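Notebook, November. Clarkis glue trials, batch 3612

Second round of hide glue against the Zarix fish glue.

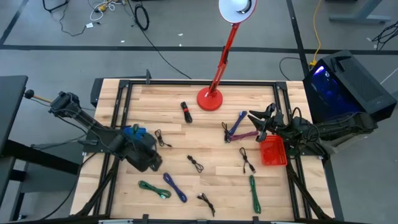
Soaked 200 g of granules in 400 mL of cold water overnight. Colour after straining was a touch darker than the last batch. Held in the water bath until it ran off the brush in a thin stream.

Maple offcuts, end grain sized first, clamped 2 hours. Fish glue pieces had the longer open time and more squeeze-out. One joint slipped during clamping; marked S, leave it out of the averages.

Still to do: shear test both sets, reorder granules from Limsakul, relabel the jars.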